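Club notes, March: gripper sessions upstairs

We moved the manipulation sessions of the robotics club up to the loft at the start of the term. Our project is called Bidano. The goal is a small arm that can put toy food into a toy oven and take it out again, trained on demonstrations we record by hand with a hand-held gripper.
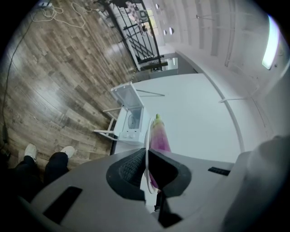
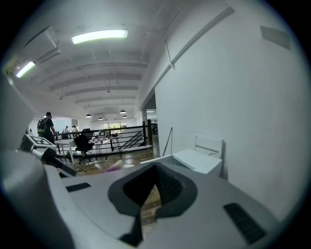
Grip notes

The eggplant is the hardest item in the set. The surface is glossy and the body tapers, so a pinch near the wide end tends to slide off as the fingers close. Onni Laaksonen wants a pinch across the middle with the stem cap up. I prefer a lower grip. We recorded 16 demonstrations each way and will train on both sets before arguing further.

The lid goes in as its own task. Ladan Golestani wrote the task list, and under her rules an episode starts with both hands still and ends with the fingers open. Anything longer than 30 seconds gets thrown out. Most of my early ones were.

Marker tracking

Finger width is read from the square markers. Tracking drops out when a marker tilts too far or sits in shadow. Babak Farahani changed the detection threshold, which fixed the tilt problem on his recordings but not on mine. I suspect my calibration file is old. I will redo it with the printed board and post the numbers.

To do

Re-record the 6 episodes with missing marker data.
Move the log script off my laptop.
Ask Subbarao about the spare finger pads. The current ones have 3 months on them.
Decide on a name for the second dataset. Kamran has suggested Cison twice.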